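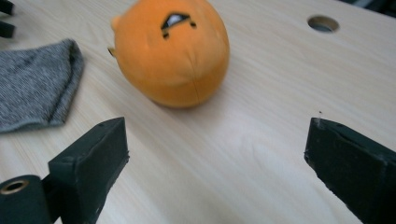

Stutness Local History Group, Buildings and Shops Section

You are here: Home > Shops Survey > Barroso premises > Pre-opening checklist

Former Barroso grocery, Purkby Street: inspection checklist with comments

Inspected by: Teodoro Urquijo
Comments checked by: Casimiro Collado
Month of inspection: November
Scope: ground floor shop, rear storeroom, cellar stair. The upper flat is let separately and was not entered.

Key: S = satisfactory. A = action required. N = not inspected.

1. Entrance and shopfront

1.1 Front step, tread and nosing: A
Nosing worn on the street side. Apply a contrasting strip before any public opening.

1.2 Door closer: S
Adjusted on site.

1.3 Display window, putty and glazing bars: S
Original bars. Putty renewed on the lower panes by the last tenant. Do not lean exhibition boards against the glass.

1.4 Awning box: N
Seized shut. Leave closed until the Stustbridge joiner has looked at the spring roller.

2. Shop floor

2.1 Floorboards: A
One board lifts near the old bacon counter. Screw down; do not nail. The gap below contains paper that may be invoices. Collect it first and bag it with a location slip.

2.2 Main aisle, clear width: S
Minimum 1000 mm kept between the counter and the wall cases.

2.3 Counter flap and hinge: A
Flap drops without a stay. Tie back during visits.

2.4 Wall shelving, fixings: S
Load limit set at 50 kg per bay. The ledgers go on the bottom shelf.

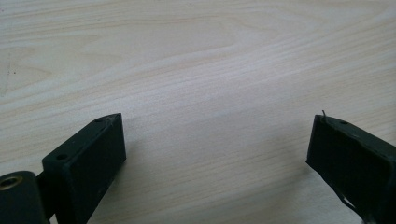 2.5 Ceiling hooks: A
The hooks over the counter are to carry nothing, including signs. Casimiro notes that the rail was moved when the shop changed from butchery to general grocery, and the present fixings are into lath only.

3. Electrical and fire

3.1 Distribution board: S
Labels legible. Circuit for the former cold room isolated and tagged.

3.2 Extinguishers: A
3 on site. The one by the storeroom door is past its service month.

3.3 Occupancy: S
Capped at 78 persons for the whole ground floor. Talks are to finish by 9 p.m. under the lease.

3.4 Exit sign, rear: A
Lamp out. Replacement ordered.

4. Storeroom and cellar stair

4.1 Handrail: A
Loose at the lower bracket. Cellar closed to visitors until refixed.

4.2 Cold room door, inside release: S
Operates from inside. Door to be wedged open regardless.

4.3 Damp: S
Staining on the north wall has a grey-brown colour and matches the extent marked in pencil at the previous visit. No change recorded.

5. Items carried forward

1.1, 2.1, 2.3, 2.5, 3.2, 3.4 and 4.1. Item 1.4 to be inspected once the box can be opened. Keys are to be signed out through Casimiro Collado.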